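Can a Machine Tidy the Bedroom Yet?
Tips from Sirkka Pelkonen

Readers keep asking me whether they should hold off on sorting their odds and ends until a robot can do it for them.
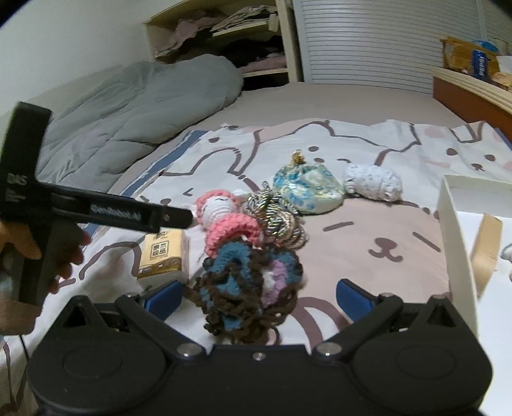
My short answer is no, please don't wait! The long answer is that small soft things are still the hardest job in the house for a machine. A box or a can keeps its shape when you pick it up, but crochet sags, cord tangles, and a little pouch folds over on itself (I have lost hold of plenty myself, and I have had 72 years of practice).

So for now, do it by hand, and do it on the bed, where you can spread everything out at a comfortable height. Set an open box beside you. Coil your cords first and tie each one loosely. Lay crocheted pieces flat – a loose loop will catch on anything. Tissue packs go in last, on top.

I allow myself 25 minutes and then stop for coffee, finished or not. Start with 8 things if the whole heap looks like too much, and leave the shelves for April.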